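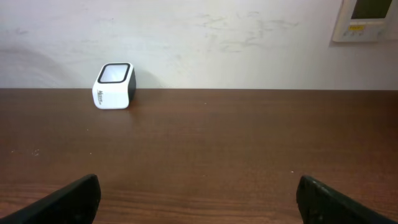
Arms on loan: my three weeks with the Westard

Regular readers will know I've been banging on about small robot arms since the spring, so when Westard offered us one of their starter kits to try before the winter price goes up, I said yes before I'd finished reading the email. The kit is one arm, one two-fingered gripper, a little camera that sits at the wrist, and a year of their teaching software, which they call Drellard. You move the arm by hand through a job, it watches through the wrist camera, and after enough goes it has a stab at the job by itself. That's the idea, anyway!

Setting up was easier than I'd feared. The base clamps to any decent table edge and there are just two cables (the power one is too short, bring an extension lead). Emiliano Montes and I had it moving by lunch, with the manual still in its wrapper. Drellard wants you to start with something small and plain on a bare surface, and I'd go along with that. A white cube with rounded corners on dark brown wood is about as kind as you can be to a camera, and the software picked it out straight away. It was much less happy later on with a black stapler.

We did 50 goes at the first job, which was reach over, close the fingers, lift, put down again. Dull work, I won't pretend otherwise, but you do get into a rhythm, and by the end I was quite fond of the soft click the gripper makes when it opens. The fingers are black and nicely matte, so they don't throw glare back at the camera. My table top does, a bit, and Mereana McAlister at Westard's helpdesk told me to try turning down the brightness in the camera settings. She was right, and she answered within the hour too.

Now the grumbles. The fingers open good and wide but they're chunky, and in the wrist view they take up both bottom corners, so you're forever peering at the gap between them to see what you're lining up with. You get used to it. Saving is slow, and there's no undo, so if you fluff a go you have to find it in a long list and delete it. I deleted the wrong one twice. And the arm hums when it's parked, which Siyabonga Modise at the next desk mentioned more than once.

On money: to hire, the kit is £115 a month with a minimum of 3 months, or £164 if you want the second set of fingers, the slim ones with rubber tips. I'd pay the extra. I tried the slim set for an afternoon and they were so much better on anything flat or fiddly. You can send the lot back at the end or put half of what you've paid towards buying it.

Would I keep it? For a school club or a small workshop, I think so, yes. If you need something to run all day without you in the room, look at the bigger Bermúdez arm, which I'm hoping to get my hands on in October.

Westard are showing the kit at the Climthorpe open evening next month, doors at six. Loredana Lo Presti has the sign-up sheet, so drop her a line if you fancy a go.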